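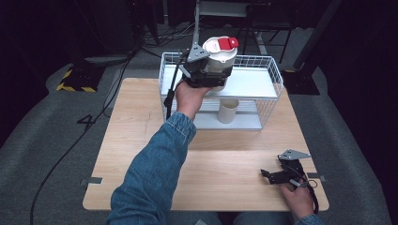 Photo: Birivar workshop pages. Rack, table and containers.

Forum > Storage and fittings > Small racks and organisers
Thread: Two-tier wire rack, spacing between the shelves
Started September 21, 2018

dovetail_45
I'm trying to settle on a freestanding two-tier rack for dry goods and cleaning powders. The type I mean is the one in the photo: white coated wire, solid white panel for each shelf, a rail round the upper one. My query concerns the lower tier. The gap has to take a container 185 mm tall and still leave room to tilt it on the way out. Most sellers give the overall height and nothing else. Has anyone measured one?

hobnail
Overall height is no use to you, as you say. It includes the rail. On the Alloveck rack I have, the rail takes 30 mm off the top and the lower panel sits close to the table, so most of the rest is usable gap. Measure from the top face of the lower panel to the underside of the upper one, including any cross wire. The cross wire is what catches lids.

dovetail_45
Does yours have cross wires below the panel?

hobnail
Two, front to back. They cost me a few millimetres. A flip-top lid clears them when closed and fouls them when open.

plumbline
I would question putting tall containers on the lower tier at all. Short things go below and tall things go on top, where there is no ceiling. The photo has a short open cup on the bottom shelf and that is the right class of object for it. The one with the red lid belongs upstairs, inside the rail.

hobnail
Disagree. Tall and full means heavy, and weight up high on a light wire frame makes it rack sideways when you reach across it. I keep flour and salt on the bottom and cups on top.

plumbline
Your frame racks sideways if the end panels are plain uprights. With a mesh grid at each end it is a good deal stiffer in the short direction. In the long direction there is less to hold it and you rely on the shelf panels, which are tight in some makes and rattle in others. Load height matters less than whether the panels are clipped in.

hobnail
Mine are not clipped. They drop in.

plumbline
Then that is your sideways movement. A cable tie at each corner will deal with it.

greywacke
Going back to the original question, I have the Rostami one, which is similar in layout. Clear gap is 185 mm exactly, so your container would go in only if slid dead level. I would not buy it for that purpose. Tilting needs extra height and the amount depends on the diameter. Draw the container side on as a rectangle, work out the diagonal, and that is the worst case.

dovetail_45
Diagonal is well over, then. You don't need the full diagonal though, only enough to break the front edge.

greywacke
Correct, if the front is open. Check whether there is a lip. A small lip on the lower shelf means lifting the container before it will come forward, and then you want the lip height plus a margin.

mitre_box
Two points on the surface under it. Coated wire feet will mark pale wood if the rack is dragged. I have a birch-coloured table much like that one and there is a grey line on it that came off with a damp cloth and a bit of bicarbonate. Also, if the coating has worn through at the foot and the table gets wiped down often, you will get a rust dot. Felt pads solve the first and not the second. Use clear plastic ones.

hobnail
Felt holds water, so it makes the second one worse.

mitre_box
Yes, hence plastic.

plumbline
Is the solid panel worth having? I have always bought open wire and cut a sheet to fit. It can be lifted out and washed.

greywacke
For powders, yes. An open wire shelf lets spills through to whatever is stored below, and a narrow cup won't stand straight on widely spaced wires. A loose sheet does the same job if it is cut accurately. Mine wasn't and it curled at one corner.

dovetail_45
Solid panels, then, with no front lip and no cross wires if such a thing is sold. Burnton list one under part 1839 with the gap quoted separately, which is more than the others manage. I'll ring them and ask where they measure to.

hobnail
Ask about the rail height while you're on. Theirs was fixed last time I looked, and a low rail won't stop a tall container going over if it gets knocked.

plumbline
It will stop it sliding off, and that is all a rail is for.

dovetail_45
Noted, both. I'll post the dimensions when I have them, probably in October.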